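Accept all cookies Manage preferences
Search articles, authors, keywords Go

3.2 Materials: the foam shape sorter

The second set of materials was a shape sorter made of green foam, bought under the Vovema name and used without changes. It was chosen over the wooden sorter from our pilot work because foam grips a block slightly at the sides, so that a piece can stand in its recess without dropping through. Figure 4 gives two views of the sorter with its blocks. 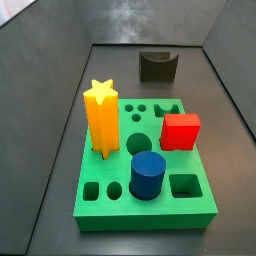
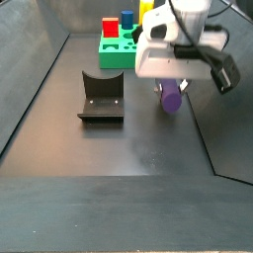 Figure 4. The green foam sorter with red, blue and yellow blocks, in two views. In the first, the yellow block is the star-shaped prism at the left. The second also includes a black holder on the floor in front of the sorter.

The blocks differ in height as well as in outline. The star is the tallest piece in the first view and stands well above the board. We kept this difference on purpose. In the earlier study at Priltgate all pieces were cut to one height, and Maeng noted that adults then sorted by outline alone. With uneven heights, some raters picked a piece by its length first and checked the outline only when it was already over the board.

Sorting was rated by 25 adults, of whom 22 finished both sessions. Each rater was asked to say, for every block standing on the board, whether it was "in," "on," or "between." The last term was added in September after Kruger found that raters hesitated over pieces that rested partly over a recess. The red block in the first view is a case of this kind: a narrow dark line along its left and lower edges suggests that part of it lies over an opening. The blue cylinder in the same view has a ring of shadow at its base and appears to be seated in a round hole.

In total we collected 222 ratings. Agreement was high for cylinders and lower for blocks with straight sides — mostly in views where the recess was hidden by the block itself. Color did not seem to matter. Raters who had used the Rastero sorter at home were no faster than the others, though they asked more questions about the star.

Foam wears at the edges of the holes, and a worn hole holds its block less firmly. We replaced the board after 50 sessions and did not mix ratings from the old and new boards. The walls and floor around the sorter were left plain gray so that the outlines of the blocks stayed easy to see.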